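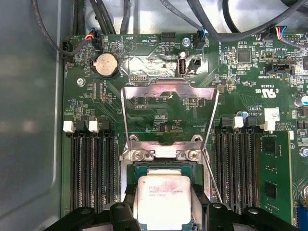 Visit to the student open day in Vedcombe
Oct 19, 2022

We left early, because the bus to Vedcombe takes nearly 2 hours and the labs close at four. I went with our own robotics club, which is still young, and we wanted to see how an older club organizes its work.

The technical school gives its whole ground floor to student projects on this day. We first went to the room of the Skornesik team. Their project is to teach a robot arm the service of old computers: open the retention bracket over the processor, take out a memory module, put it back in the slot. The camera sits low at the wrist, so on the monitor you look between the two black fingers directly at the processor. For me this was the best place of the day, and I stayed there too long.

The students explained that memory is more difficult than it looks. The slots are narrow and the latches are small, and a module which is a little tilted will not go in. They have recorded 841 attempts since the start of the school year and they keep a paper notebook with the failed ones. I asked if I can read some pages and they allowed it. Many lines say only "angle" or "too much force". One says "cable" - the cables inside a chassis go where they want.

The second room belonged to Jemeck, the group for younger students. They build line followers and the track was on the floor, so visitors had to walk along the wall. It was very loud. The rules for their small competition were printed on the door, and I copied the part about weight: 400 grams with battery, no exceptions.

After lunch (soup and bread, good price) there was a talk about Ccori, the program the students wrote to play back arm movements. The talk was in a hot room and the slides had too small letters for the back rows. Still I understood that a movement is saved as 200 points and can be edited by hand, and this we would like to try at home.

The next open day is in December. For that one it is necessary to register, and the form is at the school office - not online.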